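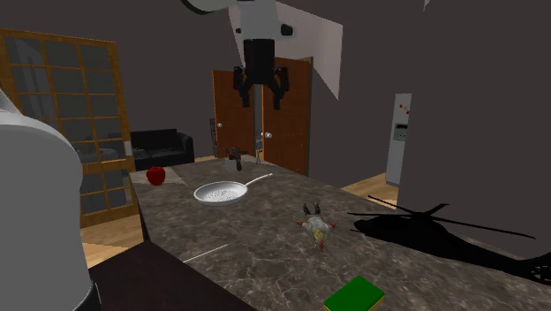
Simulated kitchen with two-fingered gripper. Render: Zewditu Mersha / Drollo

4.3 Comparing grippers in the kitchen scene

Do this section before you order any hardware. The Poltari brochure says the simulator "predicts real grasping". We would not go that far. It will show you which gripper is clearly wrong for the job, and it is poor at choosing between two decent ones.

1. Load the kitchen scene and select the two-fingered gripper. Leave the arm at its start pose, with the fingers pointing down over the counter.

2. Set the random seed to 185. Write it down. Results from different seeds should not be put in the same table.

3. Run the sponge first. If the gripper cannot lift a sponge, stop and check the finger limits.

4. Run the apple, then the frying pan by its handle. Reset the scene between objects.

5. Run the model helicopter last. The rotor blades are thin and the contact solver does not like them.

Note: A grasp is marked as a success as soon as the object leaves the counter. It may drop straight afterwards and the log will still say success. Watch the replays.

6. Swap to the Ornemier gripper and repeat steps 2 to 5 without changing the seed.

Caution: Do not copy the simulated grip force to a real arm. Start at the lowest setting your controller allows.

Our own comparison ran to 2,923 attempts. Of the 178 sponge failures, 135 went away when we changed the friction value, with the same gripper and the same arm. Treat any supplier's success rate accordingly, ours included.

Last checked 12/4/18. For controller settings see 4.4.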